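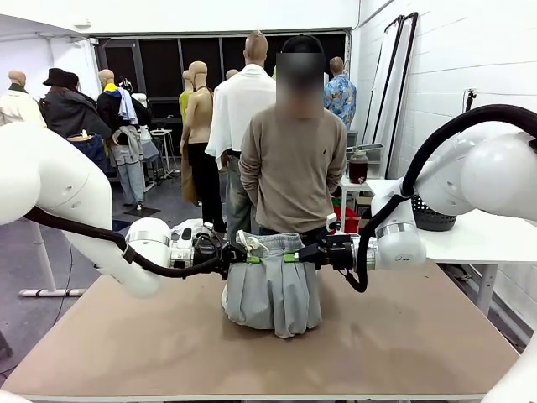
**What does Trirkura do?** We fix, hem and resell good clothes, and we teach people how to look after the ones they already own.

I'm Khang Đào, and I started Trirkura in a 22-seat sewing classroom with a borrowed iron and a bag of pants my cousins had given up on. Most of them needed a new drawstring and a decent wash, that's all! I wore one of those pairs for years afterward.

Pants are still my favorite thing to work on (I know, everyone else wants to do coats). Soft ones with a drawstring waist are the trickiest to fold, in my opinion, and I'll happily talk your ear off about it. You pick them up by the waistband, let the legs hang, give them a second to settle and then lay them down on the table. If you start from the cuffs you'll be chasing wrinkles all afternoon.

Yoshinori Fukuda joined in November and runs our tailoring side. He trained on suits and has very firm feelings about shoulders, so he's the one to ask if your jacket pulls across the back. He also dresses our mannequins, and he changes the hats more often than I'd like.

## What we offer

- Hems, waistbands, zippers and drawstrings
- The Asidetti rack, our secondhand line: coats, jackets, knitwear and plenty of pants
- Pirkonura, our evening class in folding, mending and storing clothes

We put 850 pieces back into people's closets last year, and the Asidetti rack has room for 200 at a time, so it changes a lot. If you saw a coat you liked, come back soon, please, I can't hold things for long.

You don't need an appointment to drop something off. Just empty the pockets first and pin a note where the problem is. For classes, call and ask for extension 2637, and one of us will pick up if we're not in the middle of a hem.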